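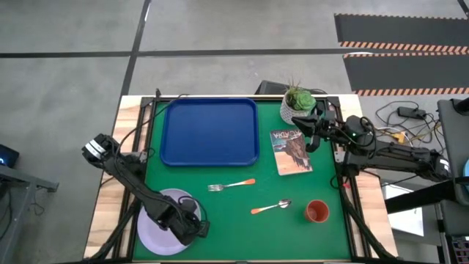 Second stop: the tableware room at Proditz

After the drive over from Marsden we were all ready to sit down, but Kidus Kumsa had us straight into the long room with the concrete floor, and I'm glad he did. I fell for the orange-handled fork and spoon right away - so cheerful against that green tabletop! - and the little terracotta-orange cup goes with them beautifully. My sister preferred the lavender plate, and we went back and forth on it all through lunch. I also liked the succulent in its patterned white pot, and the Akita book (we had one growing up, a dear old thing).

The July tour leaves Flasberg at 10 and costs $19, coffee included.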